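Geölte Eichenplatte wird stumpf und fleckig, Nachölen ohne Komplettschliff?

Mavis Rosenthal
Esstisch, Eiche massiv, dunkelbraun gebeizt und mit Hartöl von Dendiron behandelt. Seit dem Winter ist die Fläche an den Sitzplätzen matt, Wasserränder bleiben stehen. Abgeschliffen wurde bisher nie. Reicht Reinigen und Nachölen, oder muss die Beize mit runter? Raumfeuchte liegt bei 82 %, der Tisch steht im Souterrain.

spanplan
82 % sind zu viel, erst lüften oder entfeuchten, sonst härtet das Öl nicht aus. Ansonsten: nicht schleifen, die Beize sitzt nur oberflächlich und wird sofort hell. Mit Holzseife waschen, 10 Stunden trocknen lassen, weißes Pad, Öl sehr dünn auftragen, Überschuss nach rund 20 Minuten restlos abnehmen. Bei Bedarf wiederholen. Getränkte Lappen ausgebreitet im Freien trocknen, Selbstentzündungsgefahr.

Drerport_91
Einfach Möbelpolitur drauf. Hält bei mir seit June, äh, Juni.

keilzinken
Politur auf Hartöl bitte lassen. Ist Silikon enthalten, perlt jede spätere Ölschicht ab. Wasserränder auf Eiche sind außerdem oft Eisen-Gerbsäure-Flecken, also blauschwarz. Die gehen mit Öl nicht weg, dafür braucht es Kleesalz (Handschuhe, gut nachspülen), vorher an der Unterseite testen, weil manche Beizen darauf reagieren. Helle Ränder verschwinden meist schon beim Nachölen.
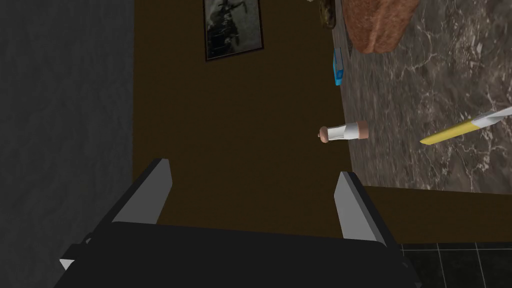
Kategorie: Holz und Oberflächen

Nachtrag von keilzinken
Für den Farbabgleich zuerst 2 Probestellen anlegen, eine nur gereinigt, eine gereinigt und geölt. Beurteilt wird nach vollständiger Aushärtung bei Tageslicht, frisches Öl feuert jede Beize an und täuscht einen dunkleren Ton vor.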